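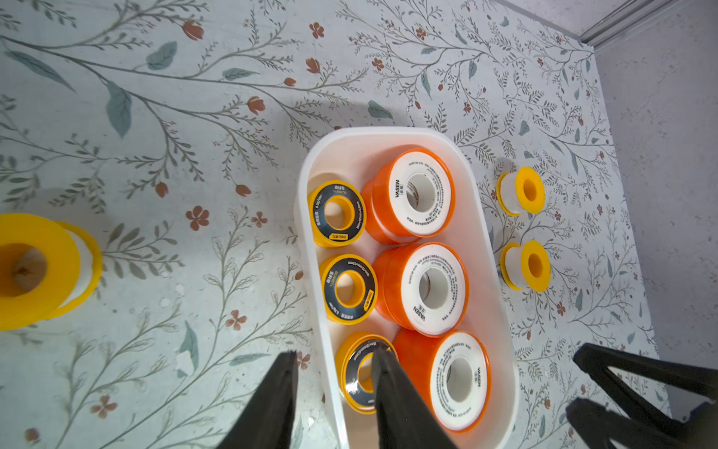
Figure 1. Wrist view during the tape-sorting task. Six rolls of thread-seal tape lie in the tray, yellow rolls in the left column and orange rolls in the right, with the fingers over the lowest yellow roll.

4.2 Collecting the tray demonstrations

The tray task was chosen because it is easy to explain to a new operator and still hard to do well from a remote station. Rolls of thread-seal tape have to be picked up and set flat in a white plastic tray. The rolls differ in size, and the tray walls leave little room for the fingers once several rolls are inside. An operator who works by sight alone tends to come down too close to a neighboring roll and push it out of place. We wanted demonstrations that included both the push and the correction, so operators were told to keep going after a disturbance and fix it with the arm.

All demonstrations were given by remote control with the Trusdale handset, a pair of hand-held controllers whose motion is scaled down before it reaches the arms. The operator sits facing away from the table and sees only the wrist views and one fixed view. In an earlier round we let operators look at the table directly. Those recordings were smoother, but they contained motions that could not be explained by anything in the wrist views, and the policies trained on them often closed the gripper beside the roll. We dropped that round from the data used in this paper.

Each operator practiced for 60 minutes before any recording was kept. Practice began with hand guiding: the operator took hold of the arm with the motors in a compliant mode and moved it through a pick and a release. Shahnaz Karunaratne proposed this step after watching the first operators struggle with wrist rotation, and we kept it for everyone who followed. No hand-guided motion is part of the training set. Its only use was to give operators a feel for where the joints run out of travel.

We recorded 200 demonstrations in total. A demonstration starts when the operator presses the left trigger and ends when both arms are back at rest. Operators could throw away a demonstration right after it ended, and they were asked to type a short reason. The most common reason was a lost connection, followed by a roll that had ended up on its edge against the tray wall. The second kind should probably have been kept, and we come back to this in Section 6.

The rolls come in two color schemes. The orange ones have a white printed face inside a thick orange rim, and the smaller yellow ones carry a dark navy ring. From the wrist, the contrast between rim and face gives the operator a clear circle to aim for, and most operators reported using the central hole as their main guide. Two grasps are possible. In the first, the fingers close on the outside of the rim. In the second, one finger goes into the hole and the other stays outside, so that the ring is pinched across its width. We did not tell operators which to use. Mitsuko Shimada labeled the grasps afterward from the wrist recordings, and the labels are used in the analysis but not in training.

The pinch across the ring needs less clearance and was preferred once the tray began to fill. It also asks for better depth judgment, and a finger that comes down on the flat face stops the motion. Operators learned to approach with the gripper open, hold still for a moment with one tip over the hole, and then lower it — a pause that shows up clearly in the recorded speeds. We left these pauses in. Trimming them made the demonstrations shorter, but it removed the part of the motion in which the operator was deciding where to go.

Lighting was left as we found it. The white plastic is glossy and reflects in the wrist view, and the position of the bright patch changes with the pose of the arm. No correction was applied beyond fixed exposure.
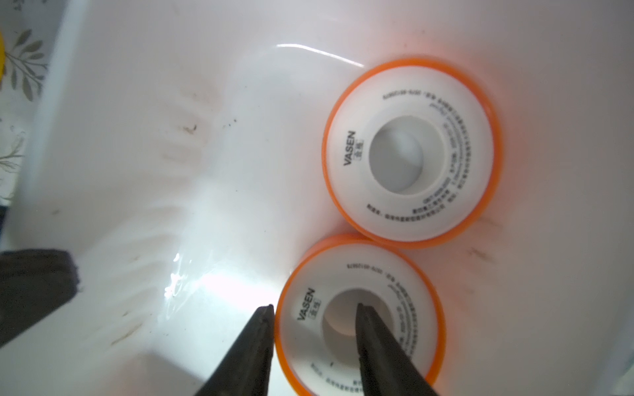
4.3 Processing and splits

Recordings were resampled to a common rate and checked for dropped commands with the Pelletier log tool. Demonstrations were then divided by operator, so that no operator appears in both the training and the test portion. Gripper commands were kept as continuous values. An earlier version with a simple open or closed signal lost the partial openings that operators used when working between two rolls.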